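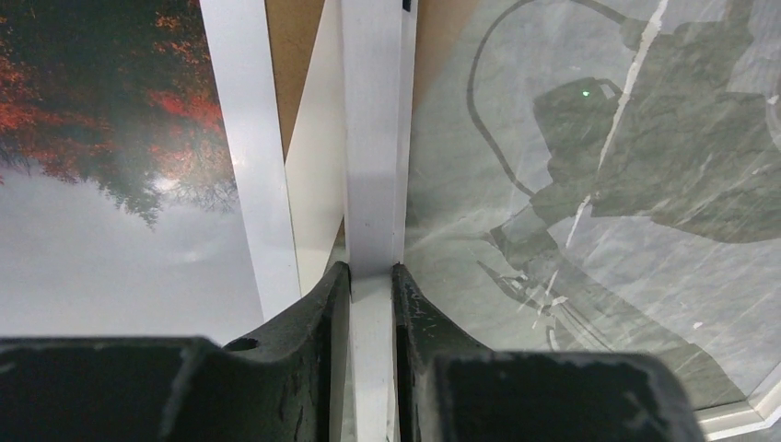 October
Amr Fahmy

Mounting and Glazing Large Prints: Report on the Frame Assembly Project

1. Purpose

The project set out to compare two ways of holding a large photographic print behind glass in a kit frame with white uprights. The first method uses a cardboard backing with hinges of paper tape along the top edge of the print. The second uses the same backing with corner pockets and no tape. The question was which method keeps the print flat and lets it be taken out again without damage.

2. Materials

The frames were bought as kits from Kirnent. Each kit contains white flat uprights, matching cross strips, a sheet of clear glass and a bag of fasteners. The backing was cut from tan packing cardboard, which the course already had. Paper tape and corner pockets came from Fiteo. The prints were autumn landscapes on heavy photo paper, trees with red and orange leaves under a gray sky. A landscape with a large area of plain sky was chosen on purpose. Ripples in the paper are much easier to find in a flat gray tone than in foliage.

Ten frames were planned per method. Two sheets of glass from the first delivery had chipped corners and were set aside, leaving 18 frames in all, nine for each method.

3. Procedure

The glass was wiped on both sides with a lint-free cloth and left standing on its long edge. The backing was cut 2 mm short in each direction. The print was laid on the backing, squared against a steel rule and fixed by the method under test. The uprights were fitted last. They were pushed on by hand from the bottom and checked with a square before the fasteners were tightened.

The finished frames stood in the workshop for 300 hours. Prints were checked under a lamp placed low to one side. A ripple counted as a defect if its shadow could be seen from one meter. After the last check all frames were opened and the prints were examined for tears, lifted surface and tape residue.

4. Results

Seven of the nine taped prints showed at least one ripple at the final check. In five of these the ripple began at a tape hinge and ran down into the sky. Two of the nine pocketed prints showed a ripple, both at the lower edge.

Removal took longer with tape. The median time to free a taped print was 67 seconds, and three prints lost a small amount of surface along the top. No pocketed print was damaged, but one had slipped to the left by 1 mm — enough to show a line of backing along the opposite edge.

5. Discussion

The hinges hold the top of the sheet while the rest is free to expand, and the ripples starting at the tape fit that explanation. Humidity was not logged, so the link is not proven. The slipped print had been cut slightly small.

The uprights caused more trouble than expected. The slot is narrow, and a backing with a crushed edge will not enter it cleanly. Trimming with a fresh blade solved this in every case but one.

6. Further work

A second run should log humidity and include a thinner backing. Ragab has offered the use of a mat cutter, which would allow a window mat between print and glass. The pocketed frames have been reassembled and remain in the workshop. The taped prints are stored flat in the drawer marked Anano.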